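Valter Grønli: Vomuvlow
Blu-ray-Edition, 2 Discs, mit Booklet
Label: Davham
Auflage: 2.150 nummerierte Exemplare
Lieferbar

Auf diese Veröffentlichung haben wir im Laden so lange gewartet, dass wir die erste Kiste noch im Stehen aufgemacht haben! »Vomuvlow« war jahrelang nur als ausgeblichene Fernsehaufzeichnung im Umlauf, mit angeschnittenen Köpfen und einem Ton, bei dem man die Hälfte der Dialoge raten musste. Jetzt gibt es den Film in der vollen Breite, neu abgetastet vom Kameranegativ, und wer ihn nur aus der alten Fassung kennt, wird sich in der ersten Viertelstunde ständig vorbeugen (mir ging es jedenfalls so).

Die Geschichte ist schnell erzählt. Eine Landvermesserin, gespielt von Ngan-ling Chang, kommt im Dezember in einen Ort, in dem man ihr jede Auskunft gibt, nur nie die richtige. Sie mietet sich bei einem Witwer ein, vermisst tagsüber Felder, die auf keiner Karte stehen, und hört nachts jemanden über sich gehen. Ein Krimi ist das nur am Rand. Grønli interessiert sich mehr dafür, wie höflich Menschen sein können, die etwas verbergen, und er lässt Chang minutenlang einfach zuhören. Was sie dabei mit den Augen macht, ist großartig. Die Szene am Fahrkartenschalter habe ich inzwischen bestimmt sechsmal gesehen, und ich weiß immer noch nicht, ob die Frau hinter der Scheibe lügt.
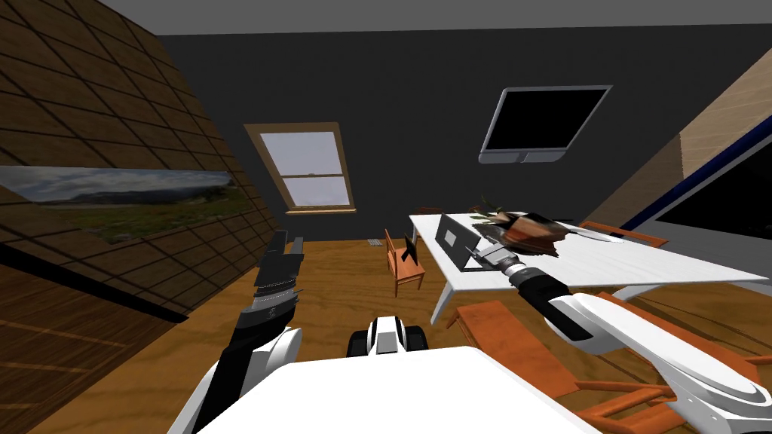

Dachzimmer mit steilen Schrägen und weißem Tisch, Rendering

Zum Bild: Die Abtastung stammt aus dem Studio Bratow, die Restaurierung hat Melati Ong geleitet. Im Bonusmaterial führt sie durch ihre Arbeit, und das ist spannender als viele Spielfilme. Das Negativ war in der dritten Rolle stark geschrumpft, dazu fehlten mehrere Einstellungen, die aus einer Verleihkopie ergänzt werden mussten. Man sieht den Wechsel, wenn man darauf achtet: Das Korn wird gröber, die Schwarztöne kippen ein wenig ins Grüne. Ong hat das stehen lassen und nur die Helligkeit angepasst. Mir ist das viel lieber als ein glattgebügeltes Bild, in dem die Gesichter wie Wachs aussehen. Insgesamt wurden 1.325 Einstellungen einzeln durchgesehen, Klebestellen und Laufschrammen von Hand retuschiert.

Der Ton liegt in der originalen Monofassung vor, verlustfrei und erfreulich zurückhaltend gefiltert. Die Musik von Yaowalak Kongkaew (Bratsche, Harmonium und etwas, das nach einer gestrichenen Säge klingt) hat endlich Tiefe. Auf der alten Aufzeichnung hielt ich das Brummen im zweiten Akt für einen Kopierfehler. Es gehört zur Partitur! Wer möchte, kann die Musik auf der zweiten Disc auch isoliert hören.
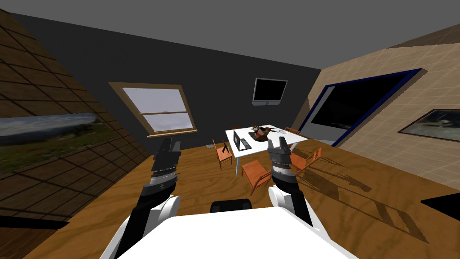

Das Licht ist der Punkt, an dem sich bei diesem Film eine gute von einer schlechten Disc trennt. Grønli dreht Innenräume fast immer mit einer einzigen harten Quelle von der Seite, und ein großer Teil der Spannung spielt sich auf dem Fußboden ab. Wie viel so ein Schatten vom Raum erzählt, lässt sich schon an dem Rendering oben ablesen, wo sich Stuhlbeine und Sprossen dunkel und schräg über die warmbraunen Dielen ziehen. Bei zu starker Kompression zerfallen genau solche Linien in Klötzchen. Auf dieser Disc bleiben sie sauber, auch in der langen Fahrt durch das Treppenhaus, die früher nur noch grauer Matsch war. Ich habe die Stelle auf dem großen Schirm im Laden und auf einem älteren kleinen Fernseher verglichen und war beide Male zufrieden.

Ein Wort zu den Extras, denn da hat sich Davham richtig Mühe gegeben. Das Herzstück ist Grønlis früher Film »Setiawan«, 61 Minuten lang, bisher auf keinem Datenträger erhältlich. Er erzählt von einem Filmvorführer, der mit seinem Projektor über die Dörfer zieht und eines Abends eine Rolle im Koffer findet, die er nicht eingepackt hat. Das ist roher als »Vomuvlow«, manchmal auch ungeschickt, besonders in den Wirtshausszenen, wo sichtlich alle auf ihren Einsatz warten. Aber die Vorführung im Regen gehört zum Schönsten, was ich in diesem Jahr gesehen habe. Die Vorlage war eine einzelne 16-mm-Kopie, entsprechend lebhaft ist das Bild.

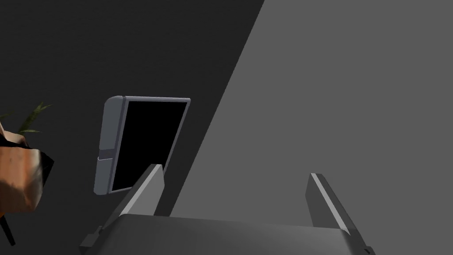 Dazu kommt ein Audiokommentar von Lucinda Abernathy, die auch das Booklet geschrieben hat. Sie redet schnell, weiß unheimlich viel und verschweigt nicht, wo sie den Film für misslungen hält: Der Auftritt des Bürgermeisters kommt bei ihr gar nicht gut weg, und die Schlusseinstellung findet sie zu lang. Da bin ich anderer Meinung! Gerade dass die Kamera noch bleibt, wenn Chang schon gegangen ist, hat mich beim ersten Sehen umgehauen. Im Booklet gibt es außerdem ein Gespräch mit Kongkaew über die Aufnahmen der Musik und eine Seite aus dem Drehbuch mit Grønlis Streichungen.

Zwei kleine Abzüge. Die deutschen Untertitel sind gut übersetzt, stehen aber in der Gerichtsszene zu kurz. Und die Kapitelmarken sitzen manchmal ein paar Sekunden hinter dem Schnitt, was beim Wiederfinden von Szenen nervt.

Technische Angaben
Disc 1: »Vomuvlow«, Audiokommentar, Bericht zur Restaurierung
Disc 2: »Setiawan«, isolierte Musik, Trailer
Bildformat: 1,66:1 (»Vomuvlow«), 1,37:1 (»Setiawan«)
Ton: Originalfassung, Mono
Untertitel: Deutsch, Englisch, abschaltbar
Regionalcode: keiner
Verpackung: Schuber aus Karton, Booklet geheftet
Im Sortiment seit: 16. August 2018

Versand und Abholung
Wir verschicken im gepolsterten Karton, damit die Ecken des Schubers heil bleiben. Bei Abholung im Laden bitte den Namen der Bestellung nennen. Bestimmte Nummern können wir leider nicht reservieren, die Exemplare gehen in der Reihenfolge hinaus, in der sie in der Kiste liegen.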